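Varnmont Laboratory Bulletin
Equipment and Facilities
7 June 2024

Kitchen cell returns to service after gripper realignment

The simulated kitchen cell at the Wavudbridge site has been returned to general use following a scheduled realignment of its gripper and wrist view. Groups that booked time on the cell under the spring allocation may resume their work under the existing arrangements.

The cell, known internally as Holanda, is a rendered model of a single arm at a marble counter. It is maintained by the Simulation Services section in the same manner as the laboratory's physical equipment, with a written log, a named keeper and a fixed interval between inspections. The interval is set at 4000 completed runs. The last full inspection took place in March, and the count was reached rather earlier than the section had expected owing to heavy demand from the grasping groups.

Shabani Shirima, who has been keeper of the cell since its installation, carried out the work with the assistance of the Curkex software team. The principal task was to correct a small disagreement between the recorded position of the fingers and the position at which they were drawn. Users had reported that contact with narrow objects was registered slightly early on one side. The fault was traced to an offset in the finger mounting that had been entered twice, once in the arm file and once in the gripper file. The duplicate entry has been removed.

The view from the wrist was then checked against upright objects placed between the open fingers. Printed matter is useful for this purpose, as any error in angle shows readily along the straight edges of a cover.

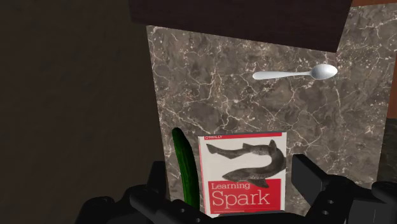 The gripper, fingers apart, with a copy of "Learning Spark" between them and a cucumber alongside.

A total of 580 check runs were completed after the correction. Of these, 2 were rejected on account of a timing fault in the recorder, and both were repeated. Full results have been placed in the cell log, where they may be consulted by any registered user.

The second part of the work concerned the mounting of the arm and its reach over the counter. The base position was measured again from the corner of the counter and found to be correct. The joint limits were left as they were, with the exception of the elbow, where the upper limit has been lowered slightly to keep the arm clear of its own forearm when the hand is brought close to the pedestal. Users whose programs rely on the former limit should consult the keeper before their next booking.

Surface friction was also reviewed. The values for the counter top are unchanged. Those for the vegetables have been revised, the cucumbers having been reported as too ready to roll, and the new values apply to all layouts issued from today.

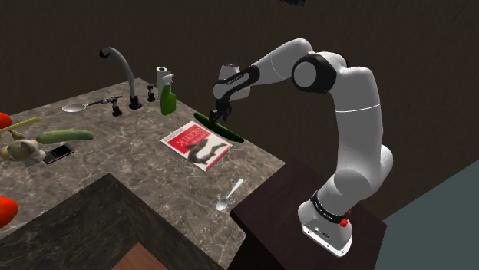 The arm on its pedestal, with the hand over a cucumber on the marble counter.

Users are reminded of the following standing arrangements.

The cell must be left with the fingers open and the arm in its rest position at the end of each booking.

Changes to the gripper file may be made only by the keeper. Requests should be submitted on the usual form, quoting the layout number.

Objects added for a particular study should be removed from the shared library when the study closes. The library at present holds 984 items, a number of which have no recorded owner. These will be archived at the end of the quarter unless claimed.

Recordings made before the realignment remain valid for most purposes. Groups that depend on exact contact times should apply the correction table supplied with the cell log, or arrange for the runs concerned to be repeated. Time has been set aside for repeat runs and will not be charged against a group's allocation.

Enquiries concerning the cell should be addressed to Shabani Shirima, Simulation Services, Wavudbridge.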